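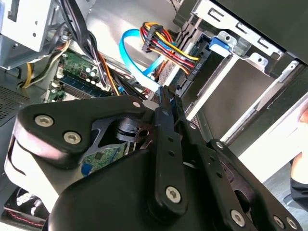
Drive removal from the Enon desktops resumed on September 12, 2022, at the rear bench of the Urquhart workshop, following the revised order of work agreed after the first batch. The order is now side panel, ground check, photographs, cables, drive, memory, and only then the board. In the case shown above, a thick bundle of black cables comes down beside the silver drive bay and loops across part of the motherboard, with an orange wire and a yellow wire running alongside it. The memory module, the one with the blue label strip, is easy to see but should be left in its slot until the bundle has been dealt with. In the first batch the memory was taken out ahead of the cables on several machines, and the retaining clip at one end of the slot was bent on 2 of them when a cable was later drawn across it.

Scope

This entry covers drives and their caddies only. Power supplies and fans are recorded in the Domex book, and nothing about them should be copied into this one. The Enon machines were received as a single lot from two offices that had replaced their desktops at different times, so the cases look alike while the cable routing does not. Colleagues should not assume that what was true of the last machine is true of the next.

Preparation

The side panel is set on the lower shelf with its painted face up, and its screws go into the lid of the parts tin. Mixing panel screws with drive screws caused a loss of time in the first batch that does not need to be repeated. The panel screws have the coarser thread. They will start in a drive hole and then bind.

The power cord is disconnected before the panel comes off, and the front power button is then held in for a few seconds. The wrist strap is clipped to bare metal. On these cases the drive bay is unpainted and serves well. The earlier practice of clipping to the rear bracket was given up when the clip was found to slide along the paint.

Cables

The main difficulty in this lot is slack. The bundle is longer than the case requires, and whoever assembled the machines dressed the surplus across the board. It should be lifted as one piece and laid over the edge of the case. Pulling a single wire free from the bundle is not permitted, as the ties are old and the crimps at the far end take the strain.

The data cable has a latch on most machines and none on the others. The latch must be pressed fully before the plug is moved. Where there is no latch the plug is eased out straight. Two plugs in the first batch were rocked from side to side and the plastic tongue on the drive was cracked on one, which made that drive useless for the reading test, although it could still be erased through the adapter after some persuasion.

Removing the drive

The drives sit in plastic caddies that flex slightly to release. The caddy should be supported from beneath as it leaves the bay. It will come free abruptly once the side pins clear the metal, and a drive allowed to drop even a short distance onto the bench must be logged as dropped, whatever its condition appears to be.

The edges of the punched slots in the bay are not finished to any high standard. Gloves are advised. The thin nitrile gloves are adequate and allow the latch to be felt; the padded ones are too clumsy for this step and have been returned to the cupboard.
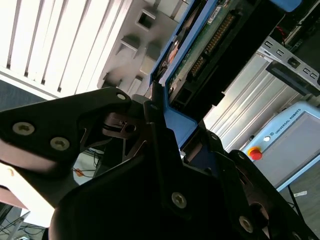 Once clear, the drive remains in its caddy until it reaches the receiving tray. The first batch was stripped from the caddies at the case, and the result was a box of caddies that could not be matched to machines. Stalar has asked for matched sets wherever possible, and the request is a reasonable one, as the caddies have become harder to obtain than the drives.

The caddy is held by its sides. Fingers are kept off the circuit board and off the connector contacts. Drives are placed on the antistatic mat with the circuit board upward, so that the board does not rest on any grit the mat has collected, and the mat is wiped down at the start of each session and again after the midday break.

Labels

One paper label per drive, placed on the plastic of the caddy. Labels are not to be placed on the circuit board or over any existing sticker. The machine number is written first, then a slash, then the bay position. Pencil was tried and rubs off. The fine black marker is to be used, and the ink left to dry before the drive is put in the tray.

For the record, the label stock in the left drawer is the old stock with the strong adhesive. It leaves a residue on blue plastic that takes alcohol and patience to remove. A replacement roll has been requested. Until it arrives, the label should be folded over at one corner so that it can be lifted later.

Results

The session closed with 21 drives removed, labeled, and entered. All that could be read at the adapter reported a capacity of 250 GB, in agreement with the list supplied with the lot. One drive did not spin up. It has been placed in the separate box and should not be tried again with the same adapter until the adapter lead has been checked — that lead gave an intermittent fault last December and was never formally withdrawn.

One machine had no drive in it at all, only an empty caddy pushed back into the bay. The list shows a drive for that machine. A note has been sent to the office concerned, and the case has been set apart with its panel refitted. It should not be stripped further until a reply is received.

The receiving tray holds 50 caddies when they are stood on edge. Standing them on edge is acceptable for moving them within the building. For anything longer they are to be laid flat in the divided cartons, which are presently in the upstairs store.

Time and method

The revised order was slower for the opening machines and then noticeably faster. Most of the gain came at the cable stage, where there was no longer any need to stop and work around a memory module that had been left half seated. The photograph of each interior, taken before anything is disconnected, was useful on two occasions when the routing of a wire was in question. It should be kept as a fixed step even where the inside of the case seems familiar.

The bench light needs attention. With the case on its side the far end of the bay is in shadow, and the latch on the data cable has to be found by touch. Moving the lamp to the other clamp helped somewhat but put glare on the metal. A smaller lamp that can be set inside the case has been added to the purchase sheet.

Open items

Adapter lead to be tested, and destroyed if faulty.

Matched caddy list to go to Stalar when the lot is complete. Partial lists have caused confusion and should not be sent.

Erasure has not been started on any drive from this session. The tray is marked accordingly, and the mark is to stay on until the erasure log has been signed.

The screw count in the parts tin is one short. The floor under the bench has been swept without result; the next person to move the Domex cartons should look beneath them.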